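Okay so Kakdale are finally talking about a new deal for Tóth and I have thoughts. A lot of thoughts. Get a coffee.

First, the background for people who only follow the big leagues. We're a small club. Our ground holds not very many people and one of the stands is shut when it's windy. We don't get players like this, and when we do they leave for Trulen.

His contract is up next summer. That means from January he can sit down with anybody he likes and sign something for free. Every fan has known this date for ages. The club apparently found out in November.

The local paper says he's been offered two more years plus an option. The club statement says "talks are positive." I've read that same sentence before three different players walked out the door, so forgive me if I'm not hanging bunting.

Let's do the numbers because someone in my replies said he's "replaceable." 54 goals in all competitions for us. 43 of them in the league. Please show me the replacement. I'll drive over and pick him up myself! 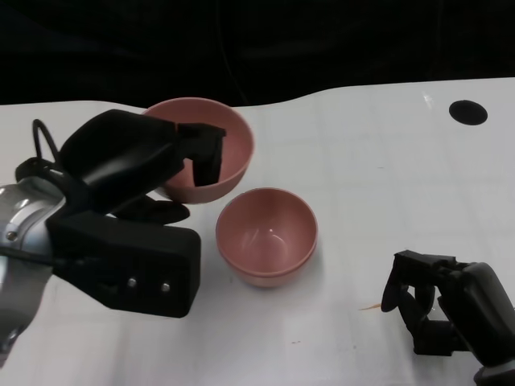 Pink bowl, gripper, white table.

And it isn't only goals. He's the one pressing the center backs when we're two down in the rain. He takes the corners when our corner guy is hurt (always). He played a whole second half at left back against Halex and was our best left back of the season.

Speaking of Halex. I was at that game, one of 707 people according to the announcer, and I swear half of them were there for the pies. Lost 1-0. He still clapped every single side of the ground after, even the closed stand.

Now the injury. Yes, he missed the start of this season with the knee. Yes, that makes a long contract a bit scary. I get it, I do. But the knee has held up since he came back and he's played every minute of the last six league games.

Somebody asked what he earns. I don't know! You don't know either! The guy on the forum who says he knows also said we were signing a Brazilian in the summer, and we signed a goalkeeper from two towns over.

(The goalkeeper is great by the way. Love him. Separate thread.)

What I do know is what it costs to lose him. When our last decent striker went, we spent the money on two guys who scored four between them and we finished one place above the drop. I aged ten years that spring.
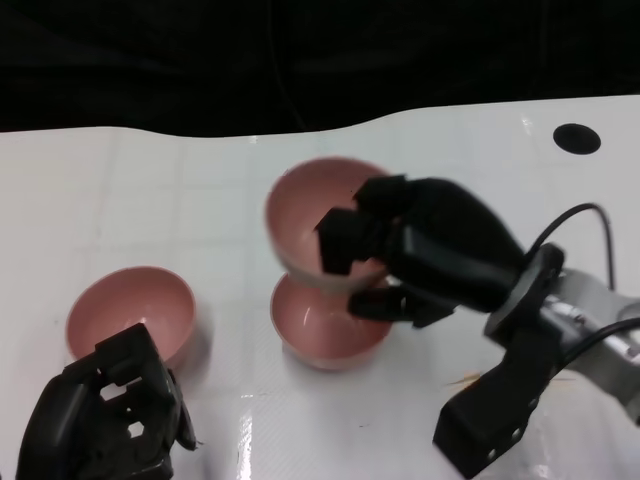

One bowl over another, and a third off to the left.

Trulen are the ones to worry about. They've got the bigger ground, the nicer training pitch, and a manager who loves a forward that runs. They've already had two of ours. I'm not saying they've called him. I'm saying I would if I were them.

Would I be mad at him for going? No. I'd be sad for a month and then I'd be checking Trulen's scores every Saturday like an idiot. He's given us everything and a career is short.

Who I'd be mad at is the board. You don't leave your top scorer's contract until the last few months and then act surprised that he has options. Sit down with him last spring, when he was fit and flying and saying in every interview how happy he was here!

There's a supporters' petition going around, 600 names so far, which for us is nearly a sellout. I signed it. My mother signed it and she thinks offside is a kind of parking rule.

I keep seeing "let him go in January and get a fee." OK, but what fee? Clubs know he's free in the summer. They'd offer us a bag of balls and a friendly. I'd take the extra half season of goals and a shot at the playoffs every time.

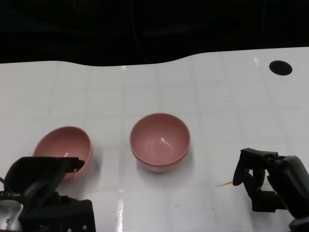
Because we are in with a shot, remember. Four points off the playoff places with two games in hand, and one of those is at home to the bottom team. When was the last time we could say that at Christmas? I had different hair.

My prediction, which is worth nothing: he signs for one year with an option, there's a photo of him holding the pen, everybody cries, and we go through all of this again next winter.

My fear, also worth nothing: it goes quiet over the holidays, then there's a short post on the club site at ten at night thanking him for his service.

Anyway, next game is Halex away and I've got a spare seat in the car. You pay for parking, I choose the music, and we leave early enough to catch the warm-up. Message me if you want it.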